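Simulation Cell Keeper (part-time, remote or at our Brendham office)

Posted 1/12/21

We have one virtual robot that works harder than any of us, and we need a person to look after it.

The robot lives in Floden, our simulated apartment. It has two arms, a gripper on each, and a very full calendar. People on the Wotus team log in, drive the arms through household jobs, and save the runs. All of that depends on the cell being set up right: joint limits where they should be, finger pads lined up, cameras mounted where the config file says they are, and every object in the room with a collision shape that matches what you see on the screen. When any of that drifts, a whole day of runs can go in the trash. We'd love to hand this cell to somebody who enjoys catching the drift early!

You would be joining Hannelore Ruppert, who built the first version of the cell, and Syahrul Chong, who runs the sessions. Hannelore is moving over to our second room in September and wants to leave Floden in good hands.

A lot of the job is done by looking. You'll go through views from the cell, up close at the grippers and from farther back over the body, and decide whether what you're seeing is fine or needs a ticket.
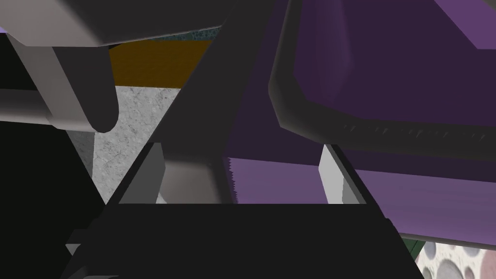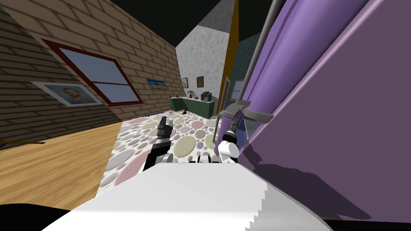
What you'd be doing most weeks

Running the morning check. There are 13 steps and it takes less than an hour once you know it. You home both arms, open and close each gripper, compare the pad gap with the reference value, and confirm that every camera is publishing.

Fixing contact problems. Large, curved objects held close to the body are our favorite troublemakers. A finger sinks into a surface, or an object gets pushed away before anything has touched it. You'll find out if the mesh, the friction setting or the solver is to blame, and repair it.

Keeping the robot description file clean. Ours is 3576 lines long and some of them are older than the company. If you like deleting things carefully, you will be very happy with us.

Resetting the room after sessions, and writing short notes so the evening operators know what changed.

Answering operators. They'll message you with things like "left arm feels heavy today," and you'll need to turn that into a number you can check.

What we hope you bring

You've worked with a physics simulator before, any of the common ones, for a class, a job or your own fun. You can read and edit Python without help. You know what a joint frame is and you've been burned by at least one that pointed the wrong way. You write clearly, in short messages, to people who are in the middle of something.

Time on real hardware is a plus (you'll have good instincts for what a gripper should and shouldn't do), but it isn't required. Nantana Rungrueang joined us straight from game development and rebuilt our whole contact test suite in her first spring.

The practical part

20 hours a week, mornings preferred, on a twelve-month contract that we'd like to renew. We supply the workstation. Training is paid and lasts three weeks, and you'll sit in on live sessions from the first day. For the first month, Arif Pillai reviews each change you make to the cell, and after that you merge your own.

How to apply

Send a resume and a note of no more than 300 words about something you kept running: a robot, a server, an old truck, a greenhouse pump, we're curious about all of it. Tell us what broke and how you found the cause. Please skip the general cover letter.

Address it to Yoga Hutapea, Ginting Building, Room 224, or use the form on our jobs page. If we think it's a match, we'll invite you to a one-hour video call and give you a deliberately broken copy of the cell to poke at. You can ask us anything while you work on it, and we pay for the hour whether or not we end up hiring you.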